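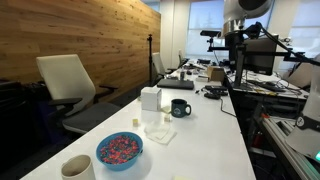 Clearing a shared work table goes faster when items are sorted by how they fail, starting with whatever spills. Small beads are the usual problem. An open bowl is fine while sorting is under way, but it should be moved or lidded before anything else on the table is lifted. The blue plastic bowl here holds a mound of mixed colors and has a crumpled napkin lying next to it; pick up the napkin first, by itself, and shake it out over a tray. Cups and mugs go next, one per hand. Laptops stay closed until all drinks are off the surface.

Cables: anything trailing over the table edge gets coiled and tied before the device it belongs to is moved. Coil to the diameter of a saucer. Tighter than that and the jacket takes a set.

Bead storage: screw-top jars, filled to three quarters. A 60 ml jar suits one color. For mixed stock use a flat box with a closed lid and label the short side, where it can be read on a shelf. Ehlers jars and Drumis jars have different threads – do not mix the lids.

Wiping down: damp microfiber, long strokes toward one end, then a dry cloth. On white tops check from a low angle against the window for adhesive left by sticky notes. Rubbing alcohol removes it. Test a corner first if the top is painted.

Allow around 32 minutes for a full table the first time.

Text: Anneliese Lindemann

41 shares
6 comments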